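**Turville opens its Arnport demonstration room, with 2108 recorded tasks already on the shelf**

ARNPORT, March - Turville, which makes training data for two-armed robots, has finished the first stage of its tabletop program at Arnport and is now inviting outside groups to apply for access to the recordings. The collection, named Gunetance, holds 2108 complete demonstrations of the kind of work people do at a bench or a kitchen counter without giving it much thought: picking up something flat, setting it down square, putting a bottle back where it came from, sliding a panel into a rack.

Each demonstration is one task from start to finish, performed by the robot under the guidance of a trained operator, with video and the position of every joint saved together. A learning system is later given these examples and asked to work out the motions for itself. How well it manages depends a good deal on what it was shown, and that is why the company has spent so many months on what might look from the outside like very ordinary housekeeping.

"We started with a list of tasks that sounded almost too easy, and we were humbled by most of them," said Deolinda Quintela, who directs the program. "Take a thin, flat thing lying on a table. You and I get a fingernail under it, or slide it to the edge, or tip it up with a thumb, and we couldn't tell you afterward which one we did. Our operators have to choose one, and do it cleanly, and then do it again with the object turned a little. I have enormous respect for the patience that takes."

The work is done by a team of 12 operators on two-armed stations. An operator normally stays with one task for a morning and moves to another after lunch - the team found early on that a person who repeats the same motion all day begins to take shortcuts, and the shortcuts end up in the data. Sessions begin at 8:30 a.m. with a short warm-up in which nothing is kept, so that everyone can get a feel for the arms again before the recording counts.

Tasks in Gunetance are grouped into six families: lifting flat items, standing and moving bottles, loading racks, opening and closing, handing an object from one arm to the other, and clearing a surface. Within each family the starting positions are changed on purpose between recordings. Failed attempts are kept too, in a separate part of the collection and clearly labeled, after several early users of the pilot set asked to have them. A dropped lid, the company has learned, is of real interest to people who would like their own robots to drop fewer of them.

Every recording is looked over by two reviewers before it goes in. They check that the task was completed as written, that the motion has no long pauses, and that the written instruction attached to it matches what was done. Where the two disagree, the recording goes back to the operator for a conversation, and quite a few of the program's better instructions have been written that way. "Put the lid away" became "place the lid flat in front of the rack," and everybody was happier for it.
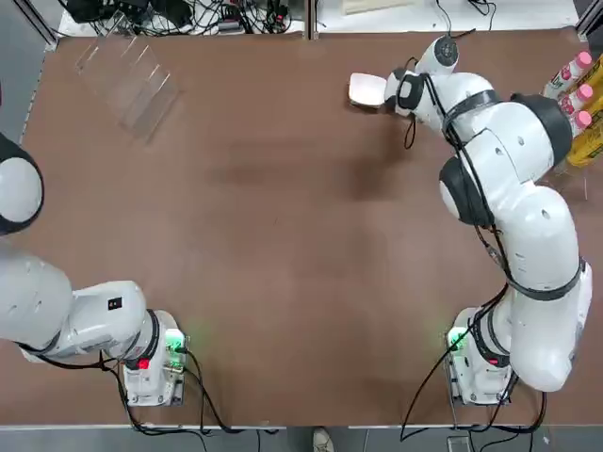
Efthymia Stamatopoulos asked at the preview whether a system trained on such tidy tables would be of any use in a real workroom, where things are piled up and somebody has always left a cup in the way. She added that she would gladly trade a hundred neat examples for a few dozen messy ones.

Quintela's answer was that the question is a fair one and has shaped the plans for the rest of the year. The first stage was kept simple so that reviewers could agree on what a good demonstration looks like before anything else was added. The second stage, now being prepared, will bring in crowded surfaces, objects that partly hide one another, and tasks that are interrupted and picked up again. Stamatopoulos has been invited back to see how it goes, and has said she will come.

Turville is also pleased to say that Bakalis, its partner on the project from the beginning, will continue to look after storage and the tools used to search the collection. With those tools a user can ask for every recording in one family, or only those in which the right arm does the lifting, and have the list in a moment or two. Newcomers are often glad of the help, as the full collection is large and takes a while to get to know.

**Access and visits**

Research groups, schools and small companies may apply to use Gunetance. Applicants are asked for a short note on what they hope to teach their system and which task families interest them most; a page is plenty. Accepted applicants receive the recordings, the written instructions, the reviewers' notes and the separate set of failed attempts.

The Arnport room will welcome visitors by appointment in the afternoons, between 2 p.m. and 4 p.m. Guests may watch a recording session and, if an operator has time to sit with them, try guiding the arms for themselves. Please allow a little longer than you think you will need. Visitors who take the controls tend to want a second try, and the operators are a friendly bunch who find it hard to say no.

Requests for visits, interviews and application forms should be addressed to Deolinda Quintela at Turville's Arnport office.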